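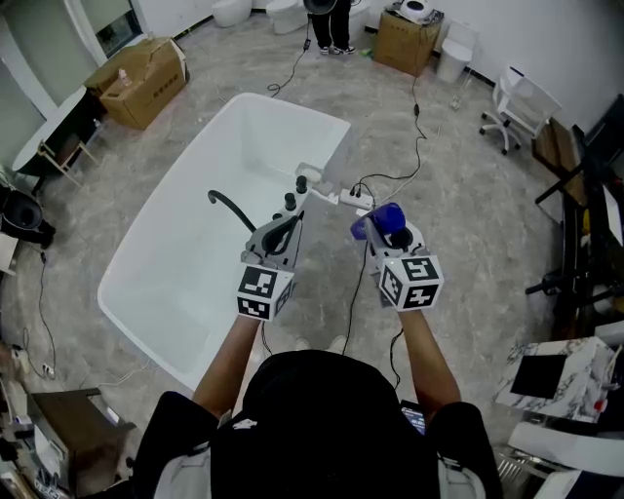

Dulthorpe, 2021-01-03

Skurer hand-held gripper pair: product notes from the open day

The Skurer is sold as a pair of hand-held grippers for recording manual tasks. An operator works with one in each hand, and the recordings are meant to be used later to teach a robot arm the same job. We list it because customers keep asking for it. We went to the Dulthorpe open day to find out whether it deserves the space in our catalogue, and we came home with mixed feelings.

Each unit is grey, with a white cube on top carrying black square markers. The markers let software work out where the gripper is and which way it's facing. Anything that covers them is a problem, so ask about this before you order. The brochure gives it a single line.

The demonstration was a bathroom job on a white freestanding tub, with the left gripper closed on the curved black spout and the right one holding something blue near the corner of the tub. Fair enough as a choice of task. A glossy tub and a curved spout are more honest test pieces than the foam blocks we were shown at Mistby. But the basin was empty, and a household cleaning claim ought to be shown with water and soap. We asked whether the jaws would grip a soapy spout and were told that testing was "ongoing". Until we see results, we won't be describing this product as suitable for wet work, whatever the Skurer leaflet says.

Boyang Tang, who ran the session, answered most of our questions directly. He agreed that an operator gets tired leaning over a low tub and that tired operators make poor recordings. He would not give a figure for how many recordings are thrown out. He also said the software had been changed for the open day, so what we saw may differ from what ships.

What you get
2 grippers, left and right
4 spare jaw pads
Marker cubes, fitted
Printed setup guide (thin, and in our view not good enough for a first-time buyer)

Weight: 665 grams per gripper, as stated by the maker. We haven't put one on our own scale. It felt heavier than that after a few minutes with the arms held out.

Catalogue number: 941

Software: recordings are handled by Xiong, licensed separately. The price on the order form does not include it, and you can't do much with the grippers without it. We think that should be printed in larger type.

Who might want it
Research labs and training shops that already have someone on staff to sort and check recordings. If you're hoping to buy a pair in January and have a robot scrubbing tubs by February, save your money.

Who should wait
Cleaning contractors, hotels and care homes. No robot arm did any of the bathroom work during the session we attended. A person did it, holding the grippers. The step from that to a machine doing the job by itself is the one we'd be paying for, and we have yet to see it.

Availability: to order only. Returns accepted unopened. Demonstration units are not for sale, and we don't lend ours out.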